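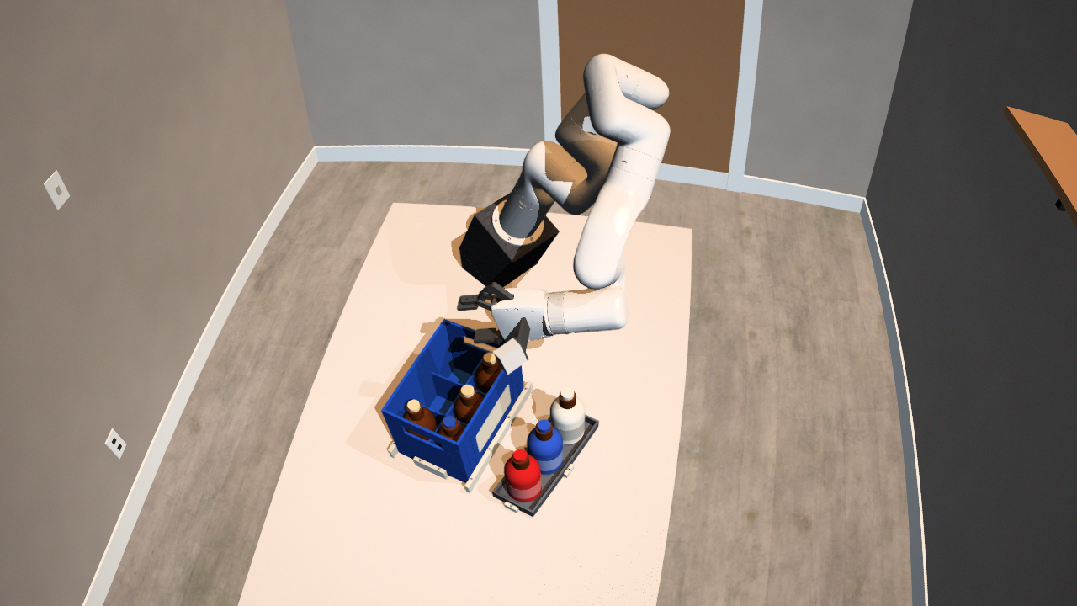

Flodis for Kids – Big Questions, Quick Answers

Why Does Wood Creak, Stick and Squeak?

Updated 17th April
Ages 7 and up

You're in bed. Lights out. Then – crack! Something in the hallway. Nobody's walking there. So what made the noise?

Probably the floor. Or the stairs, or a door frame. Wood moves, you see. Very slowly, and only a tiny bit, but it moves all year long, even after it has been cut down, sawed up, sanded and painted. Let's find out how.

First, what is wood?

Wood is the hard part of a tree, under the bark. Look at it with a really good microscope and you'd see lots and lots of little tubes, packed side by side like a giant box of drinking straws. Those tubes are cells. Most of them run up and down the trunk. When the tree was alive many of them carried water from the roots up toward the leaves. Others helped hold the whole thing up. Lots did both.

The walls of the tubes are made mostly of stuff called cellulose (say it SELL-you-lohs). Cotton is nearly all cellulose. Paper has plenty of it too. And cellulose loves water. It grabs onto it and hangs on tight. You know how a paper towel slurps up a spill? Same idea.

A fresh log is full of water. Really full. Sometimes the water in a log weighs more than the wood does! So before anybody builds with it, the wood has to dry. It might sit in a stack outside for months, with little sticks between the boards so air can get through. Or it goes in a kiln, a big warm oven for lumber. Much faster.

Dry, but never all the way dry

Dried boards still have some water in them. It hides inside the cell walls. And it doesn't stay the same, it goes up and down with the air.

Air has water in it as well. You can't see it, it's a gas called water vapor. How much there is, compared to how much there could be, is called relative humidity. You may have heard it on the weather report. At 100 percent, the air is holding all the water vapor it can. Feels sticky in summer. In winter, heated air indoors is usually pretty dry, so lips get chapped and your hair goes all staticky.

Damp air – wood soaks up a little water. Cell walls get fatter. The board swells.

Dry air – wood lets the water go again. Cell walls get thinner. Board shrinks.

Over and over, every year. Your kitchen table does it. So does a pencil.

Wider, hardly any longer

Funny thing. When a board swells it gets wider and thicker, but almost no longer. Why?

Back to the straws. Imagine each straw getting a bit fatter. A whole row of fat straws takes up more room from side to side. But the straws themselves are still the same length. Wood works a lot like that. The lines you see on a board are called the grain, and they show you which way the tubes run. Along the grain, hardly any change. Across the grain is where the action is.

Builders have to think about this all the time. Put a wood floor in tight against every wall and there's trouble coming. The boards swell up in damp weather, they've got nowhere to go, and they push agianst each other until the floor humps up in the middle. It's called buckling. So floor layers leave a skinny gap around the edge of the room. You won't see it most of the time. Baseboards cover it up.

In winter you might find little cracks between the floorboards. Great place to lose a bead. In summer they close up. Normal.

OK, so why the squeak?

Squeaks come from rubbing. Two things press together, they stick, then they slip, then stick again, then slip again, super fast. Stick slip stick slip. That makes the wood shake, the wood shakes the air, and the shaking air gets to your ear. Sound! A violin bow does the very same trick on a string. Just nicer to listen to.

On a floor, it could be one board rubbing on the board next to it. Could be a board sliding up and down on a nail. When wood dries out and shrinks, the nail can end up a bit loose. You step on the board, it goes down. You step off, it comes back up. Eeek. Plenty of squeaky floors get noisier in the dry months for exactly this reason.

Stairs squeak a lot too. A stair has a flat part you step on (the tread) and an upright part (the riser). They meet at a joint. Joint gets loose, stair gets loud. Try stepping close to the wall, where the tread has more holding it up. Often a lot quieter. Handy if you're sneaking down for cereal.

And the night noises?

Houses get cooler after the sun goes down. Nearly everything shrinks a tiny bit as it cools – metal pipes, nails, roof parts, and wood a little too. Different materials shrink by different amounts. So parts that are fastened together start tugging on each other. The tug builds and builds, then something slips. Pop!

These noises happen in the daytime as well. You just don't hear them with the TV on and somebody running the dishwasher. At night it's quiet and you're lying still, so a small pop seems huge.

The door that won't shut

Got a door at home that sticks in summer and is fine in winter? A wooden door in a wooden frame has a thin gap all the way round. Damp air comes, door swells sideways, gap gone. Now it rubs. You have to give it a shove.

Some people plane the edge, meaning they shave a thin curl of wood off it. But don't take off too much! When winter comes the door shrinks back, and then there's a big drafty gap. Paint helps some. It slows the water down on its way in and out, though it doesn't stop it completely. The top and bottom edges of a door often get forgotten by whoever is painting, and water sneaks in there.

Swelling can be useful

Wooden barrels are made of curved strips called staves, with metal hoops around them. No glue needed. Let an empty barrel dry out and it may leak. Fill it with water and the staves swell, press together, and the leaks close up. Old style wooden boats do this too. After a winter on land they can leak like crazy for the first few days back in the water, then the planks swell and it gets better.

And pine cones! The scales on a pine cone have two layers, and one swells more than the other when it gets wet. So the scale bends. Wet day, cone shuts. Dry day, cone opens up and the seeds can blow away on the wind. Works on cones that fell off the tree ages ago. Nothing alive needed.

Try it: the pine cone test

You need:
An open, dry pine cone
A bowl
Cold water
Something to draw with

1. Draw your pine cone. Look closely at how far the scales stick out.
2. Put it in the bowl and cover it with water. It'll float, so put a saucer on top to hold it under.
3. Leave it for 2 hours. Go do something else.
4. Take it out and draw it again. What changed?
5. Set it on a towel somewhere warm. Check on it every day for a week and make a drawing each time.

Did it open back up? How long did it take? If it's still closed after a few days try a sunnier spot. Big fat cones can be slow. March is a good time to look for cones under the trees, before the grass gets tall and hides them.

Words to know

Cell: one of the tiny parts that living things are built from
Cellulose: the stuff in plant cell walls that grabs water
Grain: the direction the wood tubes run
Humidity: water vapor in the air
Kiln: an oven for drying lumber (pottery too)
Stave: one curved strip of a barrel
Tread: the part of a stair you step on

More Big Questions
Why does bread go hard but crackers go soft?
Where do puddels go?
Why does metal feel colder than a rug?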